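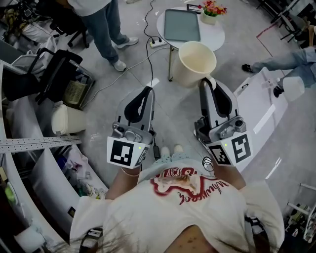 Akanda Social Club – Fit-out & Furniture Board

Home | Boards | Fit-out | Members | Search

Re: Are we seriously calling the front area finished?
Posted in March by gumleaf_27

Before anyone signs off on the new corner, can we talk about the side table? Round white top, thin metal leg, and a tray and a pot of red and yellow flowers on it. Very nice. Then look at the floor in front of it. A power strip with black plugs in it, sitting on the tiles, and a white cable running off across them. I've been told the furniture budget was $3,300 and I'd like to know which bit of that went on cable covers.

tilesandtea wrote:
None of it, I'd guess. The covers were on the Jendow quote and got knocked off to save money. I don't love it either, but you can walk around a power strip. I like the flowers.

gumleaf_27 wrote:
You can walk around it until you're carrying a tray of cups.

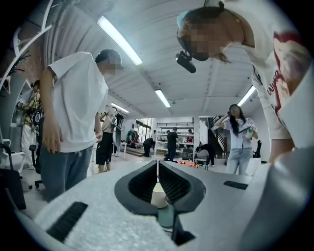 2 min read

bogan_botanist wrote:
Can I be the grump about the wall? The white branch thing with the leafy cuttings hanging off it. I'll believe in it when the cuttings are still alive in winter. We had a perfectly good bit of exposed red brick and now there's greenery in front of it. Also, black office chairs next to a thin white one. Pick a colour.

tilesandtea wrote:
The chairs were always going to be mixed. Ernska wanted $1,000 for a matching set.

ratchet_arvo wrote:
Disagree on the plants, they soften the place. Agree on the chairs. And has anyone looked up lately? All that corrugated metal and fluoro

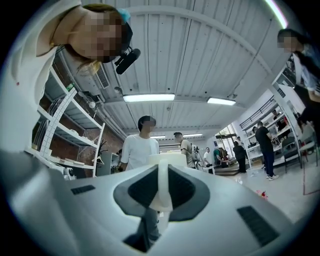

lighting makes it feel like a shed, and no pot of flowers is going to fix that. I'd have spent the money up there first.

bogan_botanist wrote:
It's white and it's bright, leave it alone. I'm more bothered by the tall metal shelving with flat panels and boxes stacked down low. Is that storage or did we just stop unpacking?

ratchet_arvo wrote:
Storage, supposedly. Vultari units, rated for plenty. I'll ask again at the next meeting – not holding my breath.

Contact the board | © Akanda Social Club | Back to top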